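Home | Listings | Owner Guides | Contact
We use cookies to remember your saved homes. OK

Setting up your Tronel lockbox before a showing

I've hung plenty of these on rentals out in Ultholm, so I'll keep it quick!

1. Slide the cover down and enter 112, the factory code.
2. Pull the shackle free and pick your own code (please, not your house number). 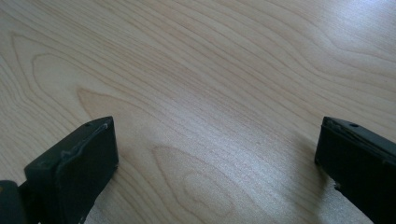

Light wood tabletop, curved grain.

3. Drop in 2 keys – front door and mailbox – and close the box. Scramble the dials.

Caution: never hang the box on a gas pipe.

4. Add the code to your listing in the Bitar app, under Access.

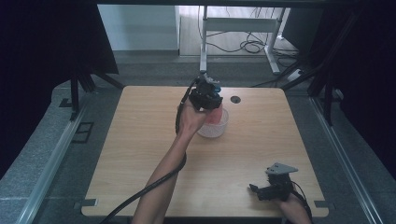

Showing hours

5. Set your start and end times. I like 10 a.m. to 6 p.m., but you know your tenants better than I do!

Note: codes sent to agents run out after 27 hours, so send them the evening before. 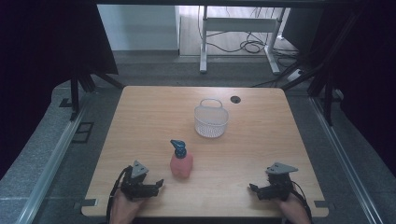 By Jhosep Henao, Owner Guides

6. Try the code yourself from the porch. If the dials stick, a little dry graphite helps, and then you're ready for April showings.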